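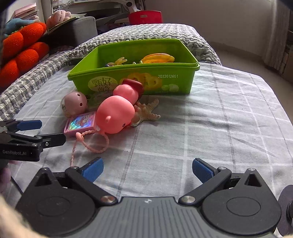 4. Recording a tidy-up set at home

Home | Handbook | Kit | Sessions | Contact

This section is for Podo club members who have signed out a hand-held gripper. Read section 3 first if you have not yet paired yours with Meluvix.

4.1 Lay out the toys on a bed or rug, with an open box behind them. Mix hard and soft shapes.

4.2 Open the fingers fully and start a new take. Wait for the tone before you move.

4.3 Bring the gripper down over one toy and close it slowly until both blue pads touch. A round capsule is a good first object.

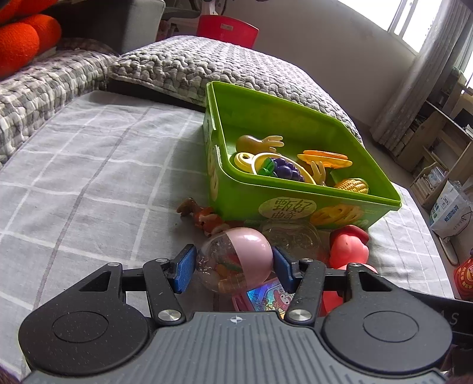 4.4 Lift, carry the toy over the box and open the fingers. Do not throw or drop from a height.

Note: if a toy slips, carry on and pick it up again. Slips are kept in the set - only delete a take if the recording itself has failed.

4.5 Go on to uneven shapes, such as figures with a head and feet. Grip these across the body, one pad on each side.

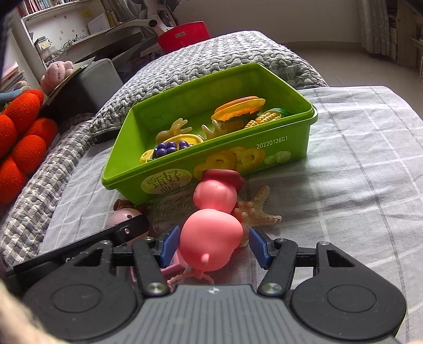 4.6 Stop the take once the toy has been released. Aim for 70 takes per member before the Sunday upload. The club total stands at 289.

CAUTION: Keep your free hand clear of the linkages while the fingers are closing. Loose cords and strings can catch in the joints.

4.7 Wipe the pads with a dry cloth and return the gripper to Khanyisile Van Wyk. Report loose screws to Tanvir Jayawardena and do not tighten them yourself.

5 comments | 119 shares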